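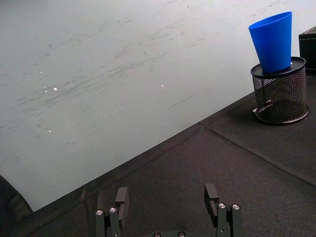

Wirkent Council Hustings Notes

Data card, version 2. Last updated April 7, 2022.

What's in it

Plain text notes from 200 public meetings held by people standing for Wirkent town council, from the first church hall evening in January onwards. Each file covers one meeting. You get the ward, the venue, the order of speakers, every question from the floor and a short summary of each answer. Where a candidate made a clear promise (a bus route, a car park charge, a new crossing) it is tagged, so you can search for it later and see whether the same promise was made in the same way across town.

I love this stuff. Local elections get a paragraph in the paper if they're lucky, and yet the arguments over the Ralley bypass alone fill 30 files, and they are far livelier than most things on television!

Files

meetings/ – one text file per meeting, named by ward and running number
promises.csv – one row per tagged promise, with a pointer back to its meeting
wards.csv – ward names and old names, with boundary changes noted
topics.txt – the topic list, which is short on purpose

Columns in promises.csv

meeting_id, candidate_code, topic, wording, firmness, follow_up

The firmness column runs from 1 ("we'd like to look at it") to 4 ("we will do it in the first year"). It is a judgement, so please read the wording before you lean on the score. Candidate codes stay the same across wards, which matters for Leiva, where two people switched seats halfway through the campaign.
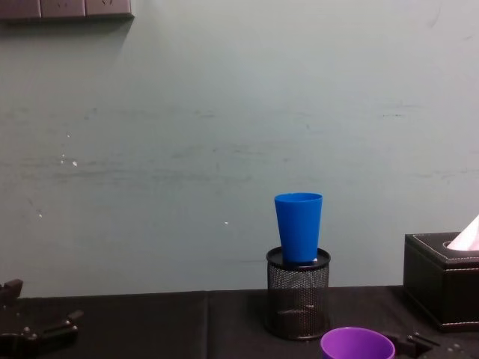 A reader from Leiva wrote in to say that firmness ought to be scored by two people, as a 3 in one ward looked very like a 2 in the next. Fair point, and a really useful one. The first 100 meetings have now been scored twice, and both scores are kept in promises.csv as firmness_a and firmness_b. The rest still have a single score, in firmness_a, with the other left blank. If you only need one number, use firmness_a all the way through.

Known gaps

Plodeck is thin. Its meetings were often called at short notice and a few were missed altogether – if you have notes from any of them, even scrappy ones, send them over and they'll go in the next version. Heckling is marked [noise] and not written out. Questions asked in writing are included only if they were read aloud. 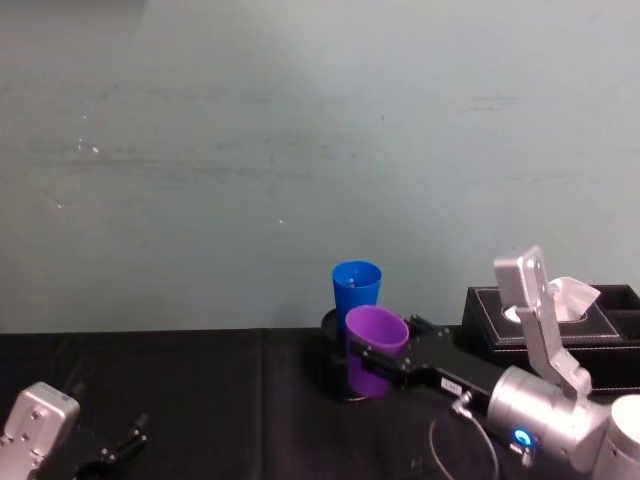
Spelling of street names follows the council's own list, apart from Ralley, where the list is out of date and the signs were used instead. Names of people asking questions are left out everywhere.

Using it

Free for any purpose, including teaching and local news. Please say which version you used. Corrections are very welcome: give the meeting_id and the line, and say what you think it should be.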